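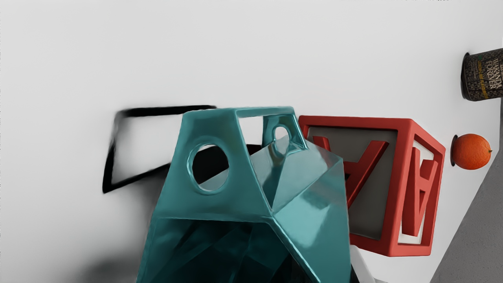

Figure 4. Rendered tabletop scene with alphabet block, orange, can and black frame.

4. Setting Up the Pirkendale Trial Kit

Revised 3/19/19 by Tài Quách. Replaces the vendor's Quick Start, which skips two steps and gets a third one wrong.

Pirkendale is sold as a way to try out robot picking jobs on a computer before spending money on hardware. The trial kit has three parts: the scene builder (Pirkendale itself), the motion planner (Dredow) and the scoring tool (Pirnik). The sales page says you can go from unboxing to "confident deployment" in one afternoon. You can get it running in one afternoon. Whether you should be confident at the end of it is a separate matter, and section 4.6 has some suggestions on that.

Read 4.1 through 4.3 before you install anything.

4.1 What you need

A desktop computer with its own graphics card. The vendor says a laptop will do. Ours loaded the viewer, drew one scene and shut itself off.

A wired network connection for the license check.

The license key, printed on the inside flap of the kit folder. The key on the invoice is an account number and will be refused without telling you why.

An administrator password for the computer. The installer asks for it twice.

Note: The trial license starts counting when you first open the program, whether or not the program opens properly. Don't start it on the day before a vacation.

4.2 Installing

1. Remove any older copy of Pirkendale. The vendor's upgrade option leaves the old object library in place, and the two get mixed.

2. Run the installer and choose Custom. Typical leaves out Pirnik, and without Pirnik you have no scores, only nice pictures.

3. Check all three boxes: Pirkendale, Dredow, Pirnik.

4. When asked for a port, enter 1182. The installer offers to pick one for you. The one it picks is not saved.

5. Restart the computer, even if you are told there is no need.

6. Open Pirkendale and enter the license key. Leave the dashes in.

7. Open Help, then Parts. You should see all three names with a green mark. If Dredow shows gray, go back to step 4.

Caution: Do not move the program folder after installing. Dredow keeps the old location and will go on planning with whatever it finds there, or with nothing at all, and report success both times.

4.3 Building a first scene

Figure 4 gives an idea of the kind of small household items a tabletop scene can hold. Start with fewer. A first scene with one block and one flat surface will show most of the faults in your setup, and you will be able to tell which fault is which.

1. Choose File, New Scene, Tabletop.

2. Place one block from the library. Let go of the mouse and wait for the block to settle. If it keeps shaking, open Physics and lower the step size until it stops.

3. Set the weight by hand. Library objects come with a weight filled in, and we found no sign that anyone put these items on a scale. Weigh the real thing if you have it.

4. Set the surface friction. The default is generous. With the default, nearly anything can be picked up by nearly anything, and this may explain the numbers in the brochure.

5. Add a second item, preferably round. An orange makes a good test: it should roll if nudged and come to rest by itself. An orange that stands still on a sloping surface means the friction change in step 4 was not saved.

6. Turn the viewpoint by hand and look at the items from a low angle as well as a high one. Check for large objects near the viewpoint that hide part of another item. The planner may know exactly where the hidden item is even when the view does not show it. Your real camera will have no such luck. To switch this off, open Dredow, Inputs, and clear Use True Positions.

7. Save under a new name. Save alone writes over the template.

Note: True Positions is on by default and turns itself back on when you load a scene made by someone else. Check it every time. We lost two days of results to this.

Note: Printed labels and raised letters are drawn on the objects for the viewer's benefit and yours. Dredow makes no use of them. The brochure's phrase "understands everyday objects" should be read with that in mind.

4.4 Running a batch

1. Close every other program.

2. Choose Run, Batch. Set the count to 25 for a first pass. Watch these as they play. It is dull, and it is the only way to catch an item sinking into the tabletop or a grip that closes on air and is marked as a pick.

3. If the first pass looks right, raise the count to 1024. Turn off Live View or you will be there until April.

4. Set Random Start to Wide. The Narrow setting moves each item by so little that you are more or less running the same attempt over and over.

5. Choose a folder for the results. The default folder is emptied when the program closes. There is no warning.

6. Press Start. The progress bar reaches the end well before the work does. Wait for the word Done in the lower bar.

The kit allows 4000 attempts in all during the trial. Failed attempts count, and so do attempts stopped by a crash. The vendor's page calls this "ample." Plan your batches on paper first.

Caution: Do not press Start twice. The second press queues a second batch, charges it against your limit, and can't be taken back.

4.5 Reading the Pirnik score

Pirnik gives each batch one large number in a colored circle. Leave it alone for now.

1. Click Details, in small type under the circle.

2. Find the line called Excluded. These are attempts that Pirnik decided were unfair to the planner. They are left out of the score.

3. Click Include All. Expect the score to drop.

4. Sort the list by Result and play back several attempts from each group, the good ones too.

5. Export as plain text. The PDF report prints the circle and leaves out the list.

Note: A "pick" in Pirnik means that the item left the surface. It says nothing about where the item went afterward. If you care about placing, set a Place Zone before the batch. It can't be added later.

Note: The Tang score, shown on its own tab, is supposed to tell you how well a result will carry over to a real machine. We asked how it is worked out and were sent the brochure again. Until there is a better answer, leave it out of any report that goes to people who sign for purchases.

4.6 Before you believe it

Do these checks before passing on results.

1. Run the same batch twice with the same start number. The scores should match. If they don't, look at whether another program was using the graphics card.

2. Make the item twice as heavy and run it again. If the score does not move, the weight is being ignored. Go back to 4.3, step 3, and save under a new name.

3. Turn the friction far down. Scores should get worse. We had one scene where they improved, and the vendor's reply was that this was "within expected behavior."

4. Try one job on a real machine, with a real item, and write down what happens. One afternoon of this taught us more than the batch did, though I'll grant that the batch told us which job to try.

4.7 Common faults

Viewer opens white and stays white: the license check is still waiting. Plug in the network cable.

Items fall through the surface: the surface was resized after the items were placed. Delete the items and place them again.

Dredow reports "No path" on an item in plain view: look for a collision shape larger than the object you see. Choose View, Collision Shapes. Open handles and holes are often filled in solid, so a grip through the opening will never be found. There is a Detailed Shape option that fixes this and slows everything down.

Score shows a dash: fewer attempts finished than Pirnik wants. It does not say how many it wants.

Program asks to send usage data: the answer No is remembered until the next restart. Answer it again.

For license trouble, use the support form and not the chat window, which only repeats the Quick Start. Copy the text of the error into the form and keep a copy for yourself. Section 5 covers removing the kit at the end of the trial, including the two folders that the uninstaller leaves behind.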